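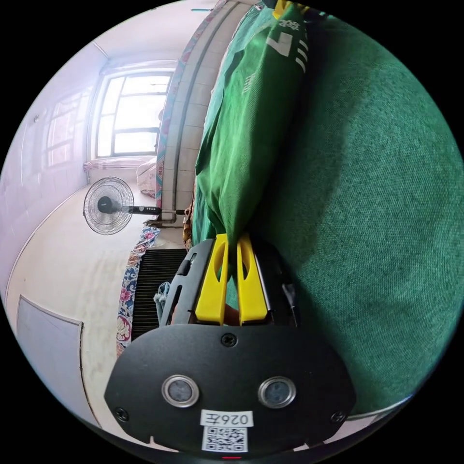 Olga Alarcón wants the old coats gone from her hall closet before the weather warms up, and she would like someone to come and get them. "I don't drive anymore, and the bin by the post office has been full since Christmas," she told the Tatcombe town council at its March meeting.

The council voted that evening to start curbside pickup of used clothing and household cloth. Residents can put out one bag with their regular recycling starting next month. Bags need to be at the curb by 8 a.m. on the normal recycling day for the street.

Tatcombe has relied on drop-off bins for its used clothing for years. The bins are emptied under a contract that ends in the summer, and the town has received steady complaints about bags left on the ground next to them. Rain gets into the bags, and whatever was in them usually ends up in the trash.

Lavodeck, which already handles bed linens for the senior center, will do the collecting and sorting. The town will pay for the bags and the printed notices. Clothes in good shape go to the thrift store on Mill Street. Worn cotton will be cut up and sold as shop rags, and the rest will be baled and shipped to a buyer out of state.

Council member Reynaldo Manalo cast the only vote against the plan. He said he had no quarrel with the idea but thought the price per household was high for a service many people would use twice a year. The monthly charge on the utility bill will go up by 14 cents.

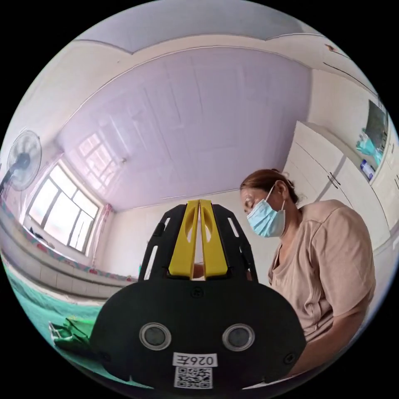
Does a sweater with a hole in it count? It can go in the bag as long as it is clean and dry. Torn seams, missing buttons and broken zippers are all fine. Oil, paint and mildew are not, and a single damp item can spoil the whole bag by the time it reaches the sorting floor.

Shoes are accepted if they are tied together in pairs. Pillows, rugs and foam cushions still have to go to the transfer station. Single socks are fine and will be used for rags.

Angelica Navarro, who runs the thrift store, said she expects the busiest stretch to come in the first few weeks, when people clear out things they have been holding on to. The store has asked for extra rack space in the church basement next door and will keep its own donation door open on the same hours as before.

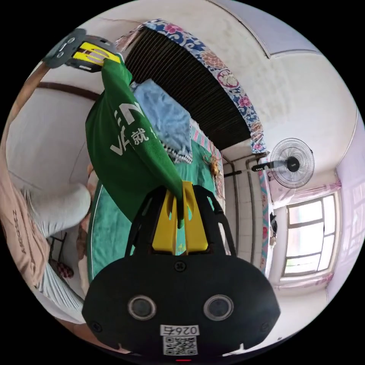

Bags and dates

Each household will get a roll of 13 bags in the mail, along with a card listing what can go in them. More can be picked up at the town clerk's window at no charge. Apartment buildings will get a shared cart, and the town is asking building managers to say where they want it placed.

The drop-off bins will stay in place for another three months. The one at the post office will be moved across the lot to make room for the new ramp.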